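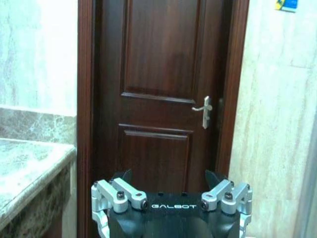
Storkgate 2.1 im Test: Türmodul mit Lücke in der Kraftüberwachung

Storkgate ist ein Softwaremodul von Ellatik für zweiarmige mobile Roboter mit Parallel- oder Gelenkgreifern. Es plant das Anfahren, Greifen und Drücken von Türklinken und soll dabei die Bewegung des zweiten Arms mit überwachen. Die Einzelplatzlizenz kostet 2546 Euro, das Überwachungspaket Britargate ist enthalten. Getestet wurde in einem Bad mit Marmorwänden, dunkler Holztür und silberfarbener Klinke auf schmalem Langschild. Insgesamt wurden 409 Durchläufe protokolliert.

Installation

Die Einrichtung dauert einen halben Arbeitstag. Das Modul verlangt eine Hand-Auge-Kalibrierung beider Handgelenkkameras und ein Gelenkmodell mit plausiblen Reibwerten. Letzteres ist der eigentliche Aufwand. Mit den mitgelieferten Standardwerten meldet Britargate schon beim freien Verfahren Kontakt, mit selbst ermittelten Werten nicht mehr. Das Handbuch beschreibt die Ermittlung der Reibwerte auf einer halben Seite, zwei der dort genannten Parameter heißen in der Oberfläche anders.

Klinkenerkennung

Die Erkennung arbeitet brauchbar. Glänzender Lack führt gelegentlich zu Tiefenfehlern auf dem Türblatt, die Klinke selbst wird dennoch meist korrekt gefunden. Die geschätzte Drehachse liegt bei schmalen Schildern um wenige Millimeter zu weit innen. Bei vollem Klinkenweg entsteht daraus eine Querkraft im Greifer, die man über den Parameter für die laterale Nachgiebigkeit abfangen kann. Ab Werk steht er auf null.

Der Fehler

Storkgate erlaubt, dass ein Arm eine Fläche bearbeitet oder etwas festhält, während der andere zur Tür fährt. Beworben wird das als paralleler Betrieb. In unserem Ablauf drückt der linke Greifer ein Tuch auf den Waschtisch, der rechte fährt unter die Klinke.

Solange die Basis steht, ist das unkritisch. Beim Drücken der Klinke fordert der Planer jedoch eine kleine Ausgleichsbewegung der Basis an. Britargate setzt in diesem Moment die Kontaktreferenz für beide Arme neu, also auch für den linken, der bereits unter Last steht. Die vorhandene Auflagekraft gilt danach als Nullpunkt. Alles, was durch die Basisbewegung hinzukommt, wird erst ab dort gezählt.
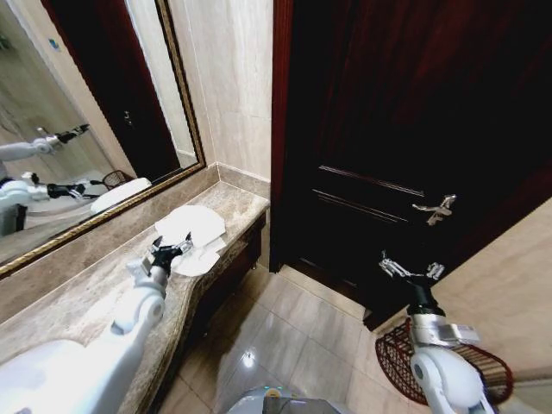 Die eingestellte Abschaltschwelle verschiebt sich damit um den Betrag der Vorlast. Am externen Kraftsensor lasen wir im ungünstigsten Fall 112 N an der Auflage ab, ohne dass eine Meldung erschien. Die Schwelle stand zu diesem Zeitpunkt deutlich darunter. Der Durchlauf wurde von Hand über den Not-Halt beendet. Am Waschtisch blieb kein Schaden, an der linken Fingerspitze ein Abdruck im Belag.

Das Verhalten ist reproduzierbar. Es tritt auf, wenn drei Bedingungen zusammenkommen: Vorlast an einem Arm, Klinkenkontakt am anderen, freigegebene Basis. Im Log steht lediglich der Eintrag »ref update ok«, Ereigniscode 288. Eine Warnstufe ist ihm nicht zugeordnet, in der Standardansicht ist er ausgeblendet.

Abhilfe

Basis während der Klinkenphase sperren (base_hold = 1). Die Erfolgsquote beim Öffnen sinkt dadurch etwas, weil der Arm am Ende des Klinkenwegs an seine Reichweite kommt. Alternativ den zweiten Arm vor dem Klinkenkontakt vollständig entlasten – dann entfällt allerdings der parallele Betrieb. Eine Begrenzung der Motorströme auf Reglerebene ist in beiden Fällen sinnvoll. Für Arbeiten mit Personen im Schwenkbereich würde ich das Modul in dieser Version nicht einsetzen.

Ellatik hat den Befund bestätigt und eine Korrektur für April angekündigt. Eine Sicherheitsmitteilung an Bestandskunden gab es bis Redaktionsschluss nicht.

Bewertung

Erkennung: gut. Bahnplanung: gut. Dokumentation: ausreichend. Kraftüberwachung: mangelhaft. Nachtest nach Erscheinen der Korrektur.

Kommentare (4)

fraesbahn
Gleiches Verhalten bei uns mit 2.0, allerdings an einer Schublade. Der Code wird dort gar nicht geloggt.

Gast
Wurde base_hold vor oder nach dem Start des Planers gesetzt? Bei mir wird der Wert beim Start überschrieben.

Redaktion
Nach dem Start. Vorher gesetzt bleibt er auch hier wirkungslos.

m_regler
Wir nehmen den Kraftsensor von Upadhyay direkt am Handflansch und werten ihn außerhalb von Britargate aus. Kostet Bauraum, aber die Schwelle bleibt, wo man sie hingesetzt hat.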